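I have a bone to pick with the word "policy."

When somebody in my line of work says the policy failed, what they usually mean is that a great big pile of software failed and the policy was standing closest to it when it happened. I've been writing the unglamorous parts of that pile for a while now (converters, loaders, the thing that lines up the timestamps), and I'd like to make the case that we should be spending a lot more of our time and money there. Yes, I know, the guy who writes the loaders thinks loaders are important. Bear with me!

Last April we had a model for lid closing that just would not behave. It would come in beautifully, fingers open, right line, right height, and then shut the gripper a hair too soon and pinch air. Everybody had a theory. The theory with the most fans was that we needed more demonstrations, so we went and got them, and we ended up training on 2000 where we had been training on 877. Same pinch. A slightly more confident pinch, if anything.

Sudheer Subramaniam is the one who found it, and he found it by plotting two lines on top of each other. One was the finger opening, which we work out from the markers on the finger mounts. The other was the pose track. They were off by 2 frames. Our replay tool, Trudham, was quietly shifting one of them to make playback look smooth, and the exporter was not shifting anything, so every time a person looked at the data it looked fine and every time the model looked at it, it didn't. All those extra demonstrations had taught the model the same wrong thing more thoroughly.

The fix was one line. I'm still a little sore about it.
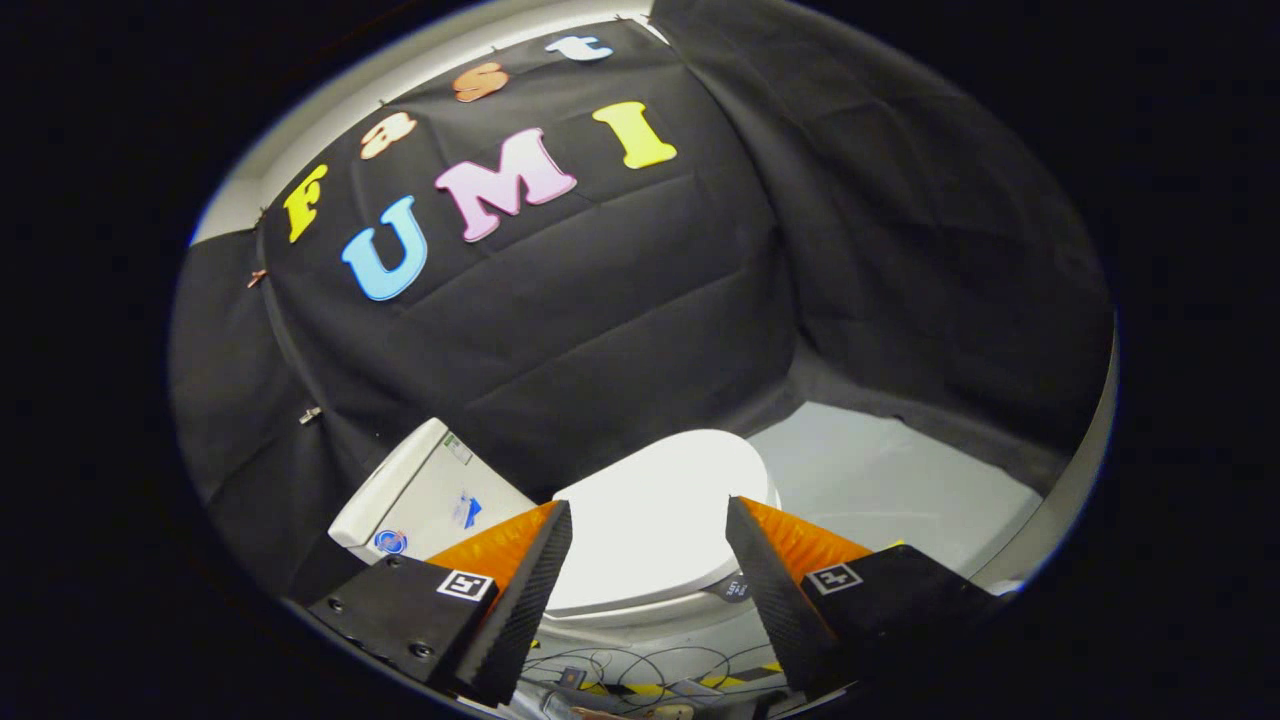

So my first complaint is about viewers. A viewer that cleans things up for you is lying to you, however nice its intentions. I want to see the raw stream, with the jitter and the dropouts, and I want a big ugly gap where the tracker lost its place. If the wide lens bends everything at the rim, show me the bend, the model has to eat it too. You can have a smoothing checkbox. It should be off when the program opens, and it should be off again the next time.

My second complaint is about how we throw things away. Most pipelines I've met have a filter step that drops bad episodes, and most of those filters tell you how many they dropped and then go home. Ours, which is called Kavska, used to do exactly that. One run it tossed 404 episodes and we all shrugged, because who wants to look at bad data? Well, I looked, on a slow evening with a sandwich, and a good share of them weren't bad at all. The person had moved in close and one marker had gone out of view for a moment near the end. That's the part where the contact happens! We were throwing out the hardest and most useful bits of the job and keeping the easy approach through open space. Now Kavska writes a reason next to each episode it rejects and keeps the file, and I would never go back.

I can already hear the other side of this, since I eat lunch with it. The argument goes that a big enough model will soak up a bit of sloppiness, and that hours spent polishing an exporter are hours you could have spent collecting. There's something to that. Random noise does wash out, and I've seen a model shrug off mess that I would have bet money against. But a constant offset isn't random. It points the same way every single time, and the model will learn it as faithfully as it learns anything else, maybe more so, as it's the most consistent thing in there.

What would I do with the money? I'd put one good engineer on the export path full time and give them the power to stop a training run. I'd have a test that plays a known recording through the whole chain, start to finish, every time anyone touches the code. And I'd make whoever trains the model sit down and watch fifty raw episodes first, no smoothing, no skipping ahead. We do this now before every big run on Drundau, our training setup, and people grumble about it, me included. It takes most of a morning and you need a lot of coffee.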